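Setting Up Wrist Views in Simulation Before a Bench Build

Posted by Griet Goossens, 2025-07-17
Filed under: Arm build, part 4

Part 3 ended with the Plalano arm bolted to the bench and both jaws closing square. This part covers the simulated copy of the bench and the views from the grippers. Do this before drilling the Bruvska bracket. Moving a camera in the simulator takes one edited line, and moving it on the arm takes two new holes.

You will need the arm model from part 2, a flat tabletop with a wood texture, and one flat object to grasp. I use a tablet model because it is wide, thin and dark, and those three properties cause most of the trouble later.

1. Load the tabletop and set its height to match your bench. Measure from the arm base plate, not from the floor.

2. Place the tablet face down at an angle to the table edge. A part lying square to the jaws hides yaw errors.

3. Add one light above the table. Leave the gloss of the wood at its default for now.

4. Render from the gripper at full resolution and save the stills. Check them by eye before recording anything longer.
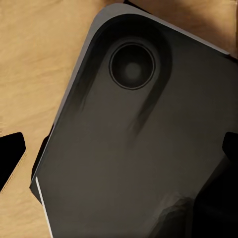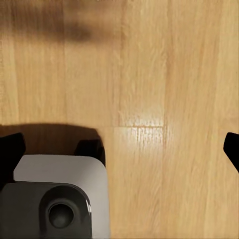 Both stills are simulator renders over the wood tabletop.

Reading time: 4 minutes

5. Check the fingers first. In the first still there is a finger to either side of the view, with a strip of wood showing between the left one and the tablet. If a finger is missing, the camera is too far forward or the field of view is too narrow.

6. Check glare. The second still has a bright spot near the center that washes the wood out to a pale cream. Lower the gloss or move the light sideways, then render again from the same joint positions.

7. Check shadows against dark parts. A black finger over a dark shadow loses its outline, and Peiyu Xiao's edge detector in the Drosik script will merge the two. Raising the ambient light one step is usually enough.

8. Save the camera offset to the arm config. Mine ended up at 51 mm from the jaw centerline. Copy that value to the bracket drawing unchanged.

When all of this passes, run the batch render. I use 2000 stills for a first test and 3000 once the offset is final. The first batch took 136 minutes on the workshop machine — start it before you go home.

If the renders come out black, the Zhong plugin has loaded after the lights. Jianhua Lei posted a fix in the comments to part 2.

Part 5 covers drilling the bracket and cable routing.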